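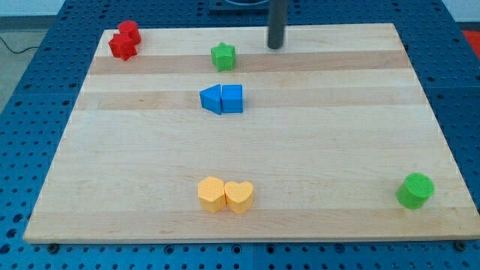 Figure 2. Workspace and block set used in the pushing assignment.

3.2 Task and materials

The pushing assignment was the third of four in the undergraduate course at Inddale and the first in which student teams ran their own code on the arm. Each team received the same written goal: bring the two blocks of each color together, using only contact from the side, and then stop. The set has eight blocks in four colors, and no color repeats a shape, so a team could not find partners by outline alone. In Figure 2 the red, blue and yellow pairs are touching, while the green star stands near the back of the board and the green cylinder is far from it, toward the front right corner. We refer to a layout of this kind as "three of four." It was the layout that students asked about most in office hours, as the remaining move is long and the rod has to travel around pairs that must not be disturbed.

The arm carries a plain vertical rod and has no means of grasping. We chose this on purpose. In the previous year the course used a two-finger gripper, and most teams spent their lab hours on grasp poses and very little on planning. With a rod, the students had to think about which side of a block to approach and what would happen if the contact point was off center. The star turned out to be the hardest shape to push in a straight line, and several teams wrote separate rules for it.

Commands were sent through Pumphrey, the course's control library, which limits the speed of the rod and rejects any target below a fixed height over the board. Students could read block positions from an overhead tracker or write their own detector for extra credit.

3.3 Participants and procedure

Fifty-eight students took part, working in teams of two. Lab sessions were led by Severino Collado and Eirini Christodoulou, neither of whom graded the assignment. Every team had one session of 90 minutes on the arm and unlimited time in the Trandbridge simulator, beginning in the first week of April.

At the start of a trial, the session leader placed the blocks by hand following a printed layout card. The team then started its program and was not allowed to touch the keyboard until the program ended or 200 seconds had passed. A trial was scored as complete if all four pairs were in contact at the end. If a block left the board, the trial was stopped and scored by the number of pairs in contact at that moment. Teams could change their code between trials.

The library logged each push as one record, with start point, end point and the block nearest to the rod at first contact. After removing pushes that met no block, 2785 records remained. Rafsan Abeysekara and Chrysanthi Vlachopoulos independently labeled each record as intended or unintended, using the team's own comments in the code where these existed. Disagreements were settled by Theano Giannakopoulos, who had not seen the teams' scores. Records from one team whose log file was overwritten are missing from the push analysis, but the team's trial scores are included in Section 4.1.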